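玻璃化转变温度附近的尺寸变化，是注塑件翘曲问题里最容易被低估的一项。Liepiņa 模具车间的工艺负责人 Ojārs Kairys 处理过的退货单中，壳类零件占了大半，退货理由几乎都写着同一个词：配合不良。单看壁厚和外径，每件都在公差之内，两个半壳合到一起，分型线处却出现台阶。

问题出在收缩的不均匀。熔体进入型腔后，靠近模壁的一层先凝固，芯部继续冷却并收缩，对已经定形的表层产生拉力。平板零件两侧冷却对称时，内应力大致相互抵消；弧形零件内外两侧的冷却条件天然不同。型芯被塑料包裹，热量只能经由型芯内部的水路排出，型腔一侧则有整块钢料导热。内侧温度偏高，凝固较晚，收缩较大，弧口因此向内闭合。模具行业把这种现象叫作“收口”。

收口量与材料关系密切。聚丙烯、聚甲醛等半结晶材料在结晶过程中体积变化明显，收缩率高，且随冷却速度而变：冷得慢，结晶度高，收缩大。ABS、聚碳酸酯等无定形材料收缩率低，分布也较均匀，代价是对残余应力更敏感，接触某些溶剂时容易开裂。玻纤增强材料又是另一种情形，纤维沿流动方向取向，流动方向收缩受到抑制，垂直方向则抑制较弱，两个方向的差值往往比收缩率本身更能决定零件最后的形状。
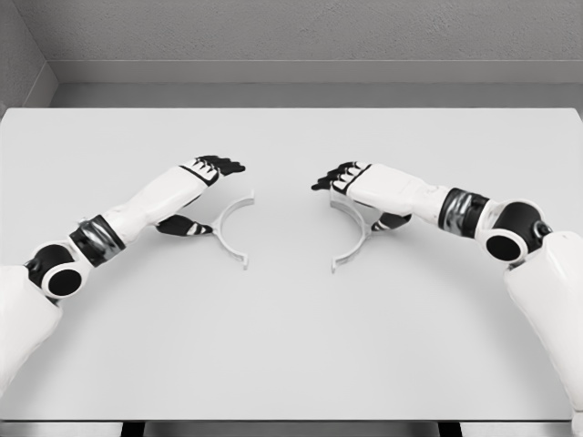

**工艺 · 半壳件**

半圆形壳件的浇口位置历来有两种主张。一种把浇口设在弧顶，熔体向两端对称推进，流程短，压力损失小，缺点是外观面留有浇口痕迹，两端又是最后充填的位置，保压传递较弱。另一种把浇口设在一侧端面，痕迹可以藏在装配面内，但流程加长一倍，近浇口端与远端的保压压力差增大，两端收缩不一致，零件会带上轻微的扭转。

Tradent 的模具设计师 Loan Dương 倾向于前者。她的理由是扭转比收口更难修正。收口方向固定，试模后测出闭合量，在模具上反向预变形即可；扭转受保压曲线影响，换一批原料或换一台注塑机，扭转量就可能改变，预变形失去依据。她为 Dandgate 项目设计的半壳模具采用弧顶潜伏式浇口，从内壁加强筋进料，顶出时自动切断，外表面不留痕迹。

“预变形是最后的手段，”她说，“水路没有排好就去改型腔，等于把错误刻进钢里。”

水路排布的关键在型芯。直径较小的型芯放不下循环水道，常用隔板式或喷泉式结构：冷却水从一侧上行，到顶端后折返。隔板式结构加工简单，但隔板两侧存在温差，隔板方向与零件对称面不一致时，温差会直接反映到零件上。喷泉式的温度分布接近轴对称，对弧形件较为有利，内管与水孔之间的环隙截面需要与内管截面相匹配，否则流速在折返后骤降，换热系数随之下降。

随形水路是近年讨论较多的方案。水道由金属粉末逐层熔化成形，可以与型腔表面保持恒定距离。Treston 的技术顾问 Arūnas Petrauskas 对此持保留态度。他认为随形水路的收益集中在两类零件上：深腔件和厚薄悬殊的零件。对于壁厚均匀的浅弧壳，换用铍铜镶件，或者仅仅把型芯与型腔的水温分开控制，也能取得相近的效果。打印水道的内壁粗糙，容易积垢，水质处理跟不上时，使用一段时间后换热能力会逐步衰减，而弯曲的水道又无法用钻头疏通。

**保压与测量**

保压阶段补偿的是凝固过程中的体积损失。压力过低，收缩偏大，筋位背面出现缩痕；压力过高，近浇口处过度压实，残余应力上升，脱模后零件向不利方向释放。判断保压时间是否足够，通用的办法是称重：逐次延长保压时间，零件重量不再增加时，浇口已经冻结，继续保压没有意义。Kairys 要求车间在每次换料后重做这一组称重，记录附在工艺卡背面。

分段保压对收口有一定的调节作用。初段压力较高，保证远端充实；末段逐级下降，减轻浇口附近的过压实。级数不宜过多，2 级通常已经够用。再往上加，机器的响应滞后会使各级之间的界限变得模糊，工艺卡上写得清楚，型腔里的压力曲线却看不出台阶。

测量时机同样需要规定。半结晶材料脱模后仍在缓慢结晶，刚出模时测得的弧口尺寸与放置一夜后的尺寸并不相同。聚酰胺还要考虑吸湿，吸湿膨胀与后结晶收缩方向相反，两者叠加，曲线先降后升。负责 Dandgate 项目来料检验的 Zane Laur 把放置时间、环境温度和湿度一并写进检验规范，并规定弧形件在自由状态下测量，不得夹紧。夹具施加的力足以把收口的零件撑回名义尺寸，数据合格，装配仍然不合格。

自由状态测量有其难处。薄壁弧件的刚度低，接触式测头的测力本身就会引起偏移，支撑点位置不同，读数也不同。较稳妥的做法是以弧口朝下，三点支撑，用光学方法扫描外表面，再与数模作最佳拟合。拟合基准必须写明：以弧顶对齐，偏差全部显示在两端；以全表面拟合，偏差被摊薄，收口量看上去小得多。供需双方各执一份报告、数字对不上，常常只因为对齐方式不同。

配合面的结构设计可以吸收一部分误差。两个半壳对接时，平口对平口最不宽容，任何收口都会显露为台阶。改为止口结构，一侧凸沿插入另一侧凹槽，装配时由凹槽强制定位，弧口被拉回到同一轮廓上。止口间隙过小，装配力大，凸沿根部发白；间隙过大，则失去导向作用。Demetrio Aranda 在整理家电外壳的旧图纸时注意到，早期的设计多在分型线处留一道浅沟，业内称为美工线。浅沟产生的阴影遮盖了细小的错位，眼睛分辨不出台阶的高低。

美工线不能解决密封问题。需要防水的壳体仍须依靠密封圈，而密封圈的压缩量对弧口形状十分敏感，收口最大处压缩不足，渗漏多从这里开始。Liepiņa 车间目前的做法是把密封槽放在温度较低的型腔一侧成形，槽底尺寸单独列为关键尺寸，每个模穴分别取样，首件与末件都要留存。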